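Betreff: Re: [manipulation] Vortraining mit Hurnier-Daten, Ergebnisse Sortieraufgabe

Hallo zusammen,

am Vormittag kam über die Liste:

> Mit 3758 Episoden aus dem Hurnier-Satz vortrainiert, danach nur 37 eigene
> Demonstrationen, und die Policy sortiert Spielfiguren zuverlässig in zwei
> Schalen. Wir sehen darin einen klaren Beleg, dass das Vortraining auf neue
> Objekte generalisiert. Code liegt im Lurken-Repo, Branch okeke.

Den Beleg sehe ich noch nicht. Ich habe den Branch ausgecheckt und die Auswertung gelesen. Getestet wurde mit neun Startpositionen, und fast alle liegen innerhalb der Fläche, die auch die 37 Demonstrationen abdecken. Das misst Interpolation. Über neue Objekte sagt es wenig, zumal die Testfiguren laut Config dieselben sind wie beim Feintuning.

Dann fehlt mir der Vergleich ohne Vortraining. 37 saubere Demos mit Handgelenkkamera reichen bei so einer Aufgabe unter Umständen schon allein. Solange die Zeile in der Tabelle leer ist, kann der Effekt von Hurnier auch null sein.

Dritter Punkt, die Schalen. Bei uns stehen Rot und Grün immer in derselben Anordnung, und ich vermute, bei euch auch. Eine Policy kann dann einfach »links« und »rechts« lernen und die Farbe ignorieren - das fällt in keiner Erfolgsquote auf. 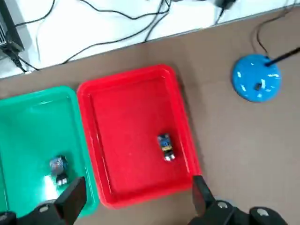 Tauscht bitte die Schalen und lasst denselben Checkpoint noch einmal laufen, ohne Nachtraining. Wenn die Quote hält, nehme ich den Einwand zurück. Dasselbe gilt für den Hintergrund: Kabel und Geräte neben dem Arbeitsbereich sind für das Netz auch nur Merkmale, also einmal umräumen.

Nebenbei: Im Log bricht ein Lauf bei Schritt 1980 ab und taucht in der Auswertung nicht mehr auf. Zählt der als Fehlschlag? Und läuft die Kamera noch über den Ivport-Adapter? Bei uns kamen damit die Zeitstempel durcheinander.

Grüße aus dem Labor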